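Bin Picking Project Group
Minutes of the regular meeting, March 27, 2025

Chair: Margus Jõgi
Present: gripper subgroup, vision subgroup, motion subgroup, course assistant
Apologies: one member of the vision subgroup (exam)

1. Minutes of the previous meeting

Approved with one correction. Under item 4, the payload file was listed as loaded on both controllers. It had been loaded on one. The second has since been updated and checked against the first.

2. Status of the picking trials

The motion subgroup reported 383 logged attempts with the current object set, of which 328 ended with the object released over the drop area. The remaining attempts were sorted by fault type. The largest group is vacuum not established before the lift timeout. The next is a planned path rejected for clearance to the bin wall.

The chair asked whether attempts stopped by hand are in the total. They are not. The log script drops any run with no end state. It was agreed that these runs should be kept and tagged "aborted" so that the report can show them separately.

Thin upright objects remain the weak point. The planner picks an approach that is valid for the tool tip but brings the joint housing close to the rim. Two options were discussed:

– raise the clearance value for the whole bin, which costs reach in the corners
– use a separate, higher value for the upper part of the bin only

The second option was preferred. The motion subgroup will try it on the Rankin branch of the planner before anything is merged.

3. Test cell and object set

The object set for the current round stays mixed: soft, rigid, shiny and thin items together in one bin. The glove, the sunglasses, the yellow toy block and the hand trowel with the green handle are all kept. A proposal to replace the glove with a second rigid item was not supported, as fabric handling is part of the assessment.

The vision subgroup noted that the worn patches on the inside of the bin, where the pale coating has come off, give false edges in the depth segmentation. Repainting was considered and rejected for this round. The competition bin will not be new either, and the Drirden scoring sheet gives no allowance for surface finish. The segmentation threshold will be adjusted instead.

The gray trowel blade against the gray floor is the hardest case for the color channel. The handle is found reliably, the blade is not. Grasp candidates on the trowel will be limited to the handle until the blade mask improves.

The clamp on the bin edge stays in place. Its handles must be included in the collision model, since they stand above the rim. The cardboard sheet to the left of the bin keeps its blue tape marks at the corners, and the sheet is not to be moved between calibration and trials.

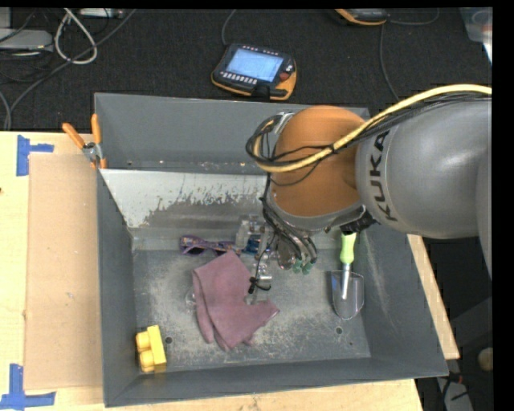

4. Cable routing

The course assistant asked for the cabling on the arm to be reviewed. The yellow cable and the black bundle next to it form loops at the orange joint, and the loops need to be checked at the limits of wrist rotation. The gripper subgroup will run the wrist slowly through its full range in manual mode – reduced speed, one person on the pendant, one watching the cable – and record the angle at which the slack runs out. Soft limits will then be set below that angle.

Cables on the carpet behind the bin were also raised. They are to be gathered to one side and labeled at both ends. Pendants go back on their holders at the end of each session.

5. Software

The Stesto logging module now writes the tool pressure and the joint positions to the same file. Time stamps still differ between the two sources, and the offset is not constant. The vision subgroup suspects the network switch. A test with a direct connection will be run before any change is made to the code.

The Imutley labeling tool has 138 images waiting for review. Labels on fabric items must follow the outer outline, including folds. Several earlier labels cut across the fingers of the glove and will be redone.

6. Competition entry

The entry form is complete except for the safety description, which the chair will write. The final event is in September. The rules ask for unmodified code between the practice slot and the scored run, so the configuration files must be frozen together with the planner.

7. Actions

Margus Jõgi: safety description for the entry form.
Motion subgroup: separate clearance value for the upper bin; clamp added to the collision model; "aborted" tag in the log script.
Gripper subgroup: wrist rotation check and soft limits.
Vision subgroup: segmentation threshold, direct connection test, review of waiting images.
All: cable labels.

8. Other business

The course assistant reminded members that lab access cards expire at the end of term and must be renewed in person. The next meeting will be held in the same room once the wrist check is done.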